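Progress report, December
Mostyn hand-skills project, prepared for Trefor Prosser

The open day at Skalcombe came and went this month, and it was the best day the project has had so far. We had hoped for a decent turnout and got 17 people through the room, most of whom stayed well past their slot because they wanted to talk to Efa Skyrme about the recording tools. Beca Parri ran the hand-held tool in the morning and let visitors see how close it works to whatever it is handling.

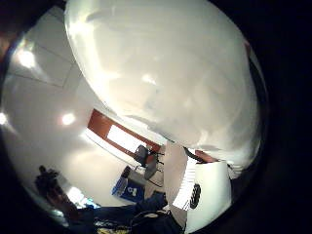
Skalcombe open day, view from the hand-held tool

The live view got people talking more than any slide we could have made! Huw Kneath took the questions on how recordings are stored and checked. We now have 334 usable recordings, of which 327 have been through Huw's review. The other seven need new labels and should be done early next month. 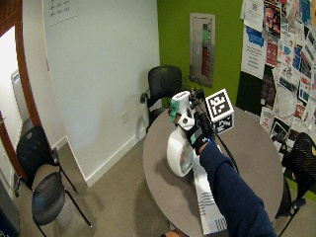 Our biggest worry going in was the glove. Sioned Bevan has been asking since summer whether it would be steady enough for visitors to watch a whole task from start to finish, and her notes say it was. Handling upright things is a good test for it, and the white piece with the round base was a popular one to watch, with the cube marker standing right beside it and the long printed sheet under the arm. Two visitors from Tastel asked to see the same task again and then wanted to know about glove sizes. We only have the one size at present, so that goes on the list for spring.

Siltamine has offered us a second room for the next visit, and we would love to say yes. It would let us run the glove and the hand-held tool side by side, with

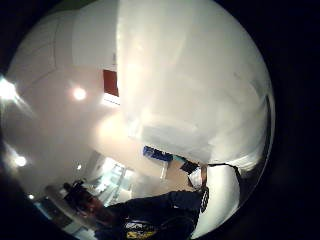 a longer slot for each group and somewhere for people to sit while they wait. The cost is small and fits inside the travel line we did not use up. Sioned will send the figures separately.

Still open: the label fixes, the second glove size, a decision on the room.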